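Speaker notes, Laletti meetup, March 9, 2022

Slide 1. Say hi, thank Saqib Jatoi for the slot, and get the clicker working before I start talking (last time!).

Slide 2. So this is the table-setting set we've been building at Morkmont. Leave these two up a while and let people look at the fingers.
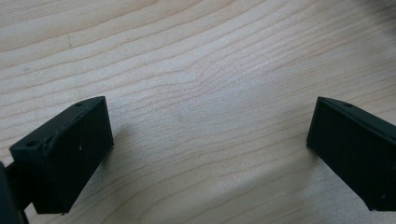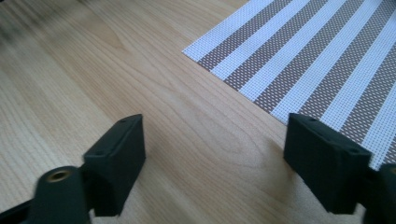 Gripper open over the tabletop, nothing held in either one. Striped placemat in the second.

Slide 3. Numbers, quickly. We have 500 examples so far, and around 60 got tossed. Everybody wants to know why, so tell the Plonditz story here, but keep it short – I went on for ages in rehearsal.

Slide 4. My pet topic: the boring bits between grabs. I used to trim them all out and I really regret it! The model needs to see open fingers over bare wood too, or it has no clue how to start. Ask who else trims. Wait for hands.

Slide 5. Next batch is in April, 8 people collecting. Ask for help with labels, then questions.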